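Bus changes from March: what happens to the 291

The new timetable for the 291 between Skaltham and Anness starts in March. Kavetti, who took over the route last autumn, have put printed copies on the buses and there is a stack on the counter at Azimi's, next to the till. Copies were meant to go up at the stops as well but several of the cases are broken, including the one by the church, so please don't rely on finding one there.

The main change is to the evening service. At present the last bus leaves Anness before the shops have shut, and anyone working a late shift at the hospital has had to find a lift or pay for a taxi. From March there will be a later bus back on every weekday evening and on Saturdays. There is still no Sunday service. Kavetti say they looked at a Sunday morning bus and could not make it pay, but they have agreed to look again after the summer.

The morning buses stay much as they are. The early one, which most of the college students use, will leave Skaltham 15 minutes sooner than it does now. A few parents have already told us they are unhappy about this. The reason given is the roadworks at the Anness end, where the bus has been held up at the temporary lights and students have been marked late. Kavetti have said the time could go back to what it was when the lights come down. They did not give a date for that, and the county council's own notice only says "until further notice".

The loop round Mill Lane and the surgery has been kept. It was due to go, as it was in the draft timetable sent round before Christmas, and it brought in more replies than anything else. Over 202 people filled in the form or wrote a letter, and the surgery loop came up again and again. Thank you to everyone who took the trouble. Those of you who wrote by hand may like to know that the letters were passed on as they came and were not typed up or shortened.

What has been lost is the stop at the top of Quarry Hill. Buses will no longer pull in there in either direction. The nearest stops are now at the bottom of the hill and outside the old school, and neither is much use to someone with heavy shopping or a pram. Nasrin Jalali has lived on Quarry Hill for many years and wrote to Kavetti about it. Their answer was that the driver cannot see traffic coming over the brow when pulling out, and that there had been a near miss in the autumn. She has asked whether the stop could be moved a little way down instead of being taken out altogether. We understand somebody from Kavetti will come and walk the road with her, and we will print what comes of it.

Fares

Singles and returns are not going up for now. The old paper book of tickets is being withdrawn, and its replacement is a card holding 6 trips, which you buy from the driver. It can be used by more than one person, so a couple going into Anness and back can have four trips taken off it in a day. If you still have paper tickets left, use them before the end of March or swap them on the bus. Drivers have been told to accept torn ones so long as the number can be read.
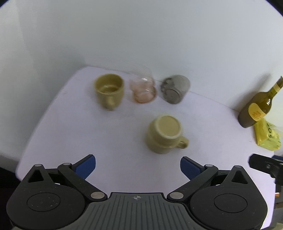

Photo: Nasrin Jalali

Bus passes work as before, after the morning peak. A few people have been told by drivers that their pass was not valid on the surgery loop. It is. If you are refused, make a note of the time and which way the bus was going and ring Kavetti's office, whose number is on the back of the timetable.

Getting a printed copy

The type on the folding timetable is small. There is a large print sheet for Skaltham stops only, which Azimi's will hand over if you ask, and the library van carries it too. Anyone who can't get out to collect one can leave a message on the newsletter phone and we will put one through the door with the next issue.

Questions about the new times

Kavetti are sending someone to the village hall on Tuesday evening to answer questions. Doors open at seven and there will be tea. It would help to have some of the students or their parents there, as the early bus is the one part of the timetable that Kavetti have said they might still alter before March. If you can't come, questions can be left in the box at Azimi's up to closing time on the day and they will be read out. Please put your name and the stop you use.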